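Aligning Two Gripper Streams Before Training

Posted by Rin Sekiguchi, Sep 17, 2018

Two-handed demonstrations come off the grippers as two separate recordings. Each one has its own clock, its own start time and its own idea of where zero is. Before a policy can learn anything from them, they have to be put on one timeline and in one coordinate frame. This page covers how to do that with the Pemik tools. It assumes you have already run the import step and have a session folder with a left and a right subfolder in it.

What you need

A session folder from the import step
The calibration file for each gripper
Pemik installed, with the align and check commands on your path
Enough free disk space for a second copy of the session

Step 1. Check the raw files

Run pemik check on the session folder. It opens both recordings and prints the frame count, the first and last timestamps, and any gaps. A gap of one or two frames is fine and will be filled later. If a gap is longer than that, the demonstration should be split at the gap or dropped.

Look at the gripper IDs in the printout too. If left and right are swapped, fix it now by renaming the subfolders. The swap will not raise an error later on. You will just get a policy that reaches with the wrong hand, and it takes a long time to figure out why.

Step 2. Find the clock offset

The two clocks can differ by a lot. In the session I am using for this page the offset was 411 milliseconds, and that is a normal value for us.

Run pemik align with the clock option. It looks for the sync motion at the start of the session, where both grippers are closed and opened together 4 times. It compares the finger width curves and slides one over the other until they match. The result goes into a file called offset.txt, in milliseconds, and you can edit it by hand.

If the sync motion is missing, the command falls back to matching the audio. This works in a quiet room. With a fan running or people talking it can still work, but check the result by eye.

Step 3. Put both paths in one frame

Each gripper tracks its own position from its own video, so each path starts at its own zero. The frame option matches visual features seen by both cameras and solves for one transform between them.

You want things in view that stay put and have some pattern to them. A woven mat or a printed curtain gives the matcher plenty to hold on to. Plain walls give it very little. Cloth that is being folded is a problem because the features on it move with it. A shirt with a big printed graphic is the worst case, since the graphic is the strongest feature in view and it moves the whole time.

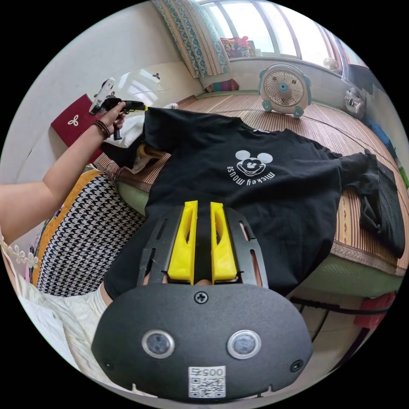 To deal with this, turn on the motion filter. It throws out any feature whose path does not agree with the camera motion. Damián Troncoso wrote the first version for the towel sessions and set the threshold at 2 pixels. I have kept that for shirts. If you go lower you start losing good features near the edges of the lens, where the calibration is weaker.

When it finishes, the command prints how many features it kept. My session kept 284. If yours keeps only a handful, do not trust the transform. Try a different stretch of the recording, preferably one from before the cloth is picked up.

Step 4. Look at the result

Open the aligned session in the viewer and scrub through it. Check these places:

The moment each gripper closes on the cloth. The width curve should drop at the same time the fingers meet in the video.
Any point where the two grippers come close together. The paths should not pass through each other.
The last few seconds. Drift shows up here first.

If the paths start out right and slowly pull apart, the problem is in the tracking and you need to rerun it with loop closing on. If they are off by the same amount all the way through, go back to Step 3.

Step 5. Export

Run pemik export with the session folder and an output name. It resamples both streams to the slower of the two frame rates and writes one file. Keep offset.txt with it. Macarena Gallardo's training script reads that file and will stop if it is not there.

Known problems

The viewer shows the right gripper's width upside down on some machines. The exported data is correct. A fix is planned for December.

Session names with spaces in them break the export command. Use underscores.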